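Mastulow to Bring Two-Handed Robots Into Packing Support at Its Maron Site

MARON, March. Mastulow, a maker of small kitchen appliances, will place robots at 50 workstations in its Maron plant over the coming year. The robots will take over supply drawers and call buttons at the packing benches, two jobs that now pull packers away from their own work many times a shift.

The Maron site employs 602 people, and 317 of them work in packing and bench supply. The company said no positions will be cut as part of the project. Staff whose duties change will keep their current pay grade and will be offered training before any station on their line is switched over.

At present each packing bench has a supply drawer for cords, leaflets and small parts. When a drawer runs low, the packer stops, checks what is left, presses the call button and waits for a runner. On the late shift, when there are fewer runners, that wait is the most common complaint the plant receives from its packing crews.

Under the new setup, a robot at each station opens the drawer, checks the contents and presses the button when parts are needed. Runners will still bring the parts and load them by hand. The packer stays with the product.

The software was developed by Šimkus, which builds and tests each task in simulation before it is tried at a real bench.

Simulated views of the drawer-and-button task at a test table: 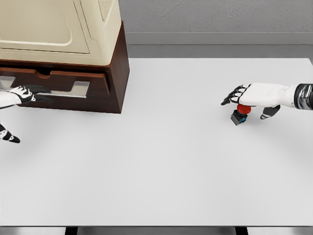
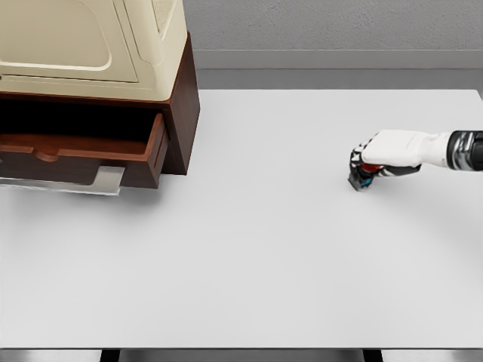 "We had a long list of things people wanted a robot to do, and most of them were too big for a first step," said Birutė Lepik, plant manager at Maron. "Drawers and buttons were on every line's list. It is dull work and it breaks up the day. If we can take that off the packers, they can pack, and they can go home less tired."

Packing crews were asked for their views before the station layout was settled. Their main request was that any person at a bench be able to stop the robot without calling a supervisor. Each station will have a stop control within the packer's reach, and restarting will also be done at the bench once the cause of the stop has been entered. Crews also asked that the drawers keep their present handles so that anyone can still open them by hand during an outage.

The project adds a new job at the plant, bench technician. Technicians will check the robots at the start of each shift, clear stops that packers cannot clear themselves, and report tasks that the robots do poorly. The first openings will be offered to current packers and runners. No earlier experience with robots is required.

"A packer knows when a drawer sticks and which way you have to pull it," said Maarja Urbonaitė, who leads the robot program at Šimkus. "We need that information early. Some of it has already gone back into our simulated tasks, and we expect to change a good deal more once the first stations are running."

Training will be run by Fustico in a room next to the packing hall and will take place during paid hours. The course lasts 2 weeks. It covers safe working distance, stopping and restarting, and basic fault reporting. Employees who do not want to work beside a robot may ask to move to a line that has not been converted, and the plant will fill those requests as places allow.

The first stations will be installed on the small appliance line. Other lines will follow after crews and managers have reviewed the results together. Mastulow has not set a date for its other sites.

About Mastulow
Mastulow designs and builds small appliances for home kitchens. Its largest plant is in Maron.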